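Bedding notebook, July 2026

Bedroom set, second round on the duvet. Writing this up now while I still have the tape measurements on a scrap of paper.

Where things stood at the start. Bed is the upholstered one with the tall padded headboard. Mattress got a clean fitted sheet, white. White duvet on top, same one as last time, in the Kondberg cover. Three pillows: the large beige-gray one, the pale one, and the gray woven one with the fringe. Runner is the beige one from the Hinds order.

Duvet weight. Put the insert and the cover on the floor scale separately. The cover alone came to 700 grams. I did not trust the reading for the insert, the scale jumped every time a corner touched the floor, so I left it blank in the table. Needs doing again with the insert folded into a box, then take off the weight of the box.

Fill. The insert has shifted since it was washed. One corner is noticeably thinner than the other three when you squeeze it through the cover. Shook it out from the short side first, then the long side. Shaking from the long side moved the fill better. It still felt thin at that corner afterward, so next time try ten minutes in the dryer on low before it goes back in the cover. Also check the corner ties. One of them was undone when I opened the cover, and I retied it with a double knot.

Overhang. We want the same drop on both long sides and none at the head end. Target is 300 mm of drop. The bed base is dark and the bedding is white, so an uneven edge shows from the doorway even when it is small up close. Measure from the top edge of the mattress down, not from the floor up, as the floor in that room is not level.

Order of work, as tried:

Fitted sheet first, smoothed from the middle out, tucked at the head end before the foot.

Duvet next, laid down with the pillows already in place. This was a mistake. The fringe on the gray pillow gets caught under the top edge of the duvet and has to be pulled out by hand, a few tassels at a time. Pillows should come off the bed completely before the duvet is moved, then go back on in order: beige ones against the headboard, fringed one in front.

Corners one at a time. Pulling a near corner straight toward you drags the whole duvet down the bed. Pulling it out to the side and slightly toward the foot keeps the head end where it was. Take hold of the cover and the insert together. If only the cover is gripped, it slides over the fill and you get an empty flap at the corner, and then the fill is bunched up in the middle where it is hard to get at.

Runner last, across the foot, folded so it is 90 cm wide. It came out of the packet with a hard crease down the center. Steaming helped a little. The Drorudel steamer spits water for the first minute, so hold it over the sink until it settles.

Time. About 2 hours for the whole session, including the weighing and hunting for the tape measure. Most of it went on the duvet.

Lint: the gray pillow sheds. There were short gray threads on the white sheet after every change. Lint roller is in the drawer with the spare pillowcases, and we are nearly out of refills. Added to the Arnura list.

To do before the next session: reweigh insert, dry on low, check all the ties, buy refills, put a small stitch in the cover near the buttonhole where the seam is opening. The seam does not affect anything yet. Also decide on the November set, which is supposed to be the heavier duvet. It will need a deeper drop and I don't think the current runner is wide enough for it.
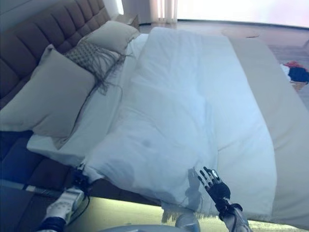
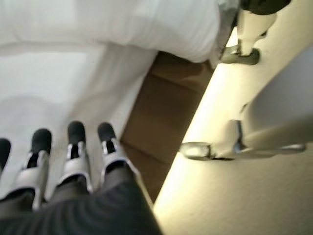 White duvet again:
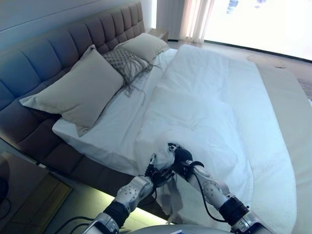
Should the duvet be squared up from the head end or from the foot?

From the head end. Set the top edge parallel to the headboard first, leave it alone, then work down each side and finish with the two foot corners. Any extra length ends up at the foot, where the runner covers most of it.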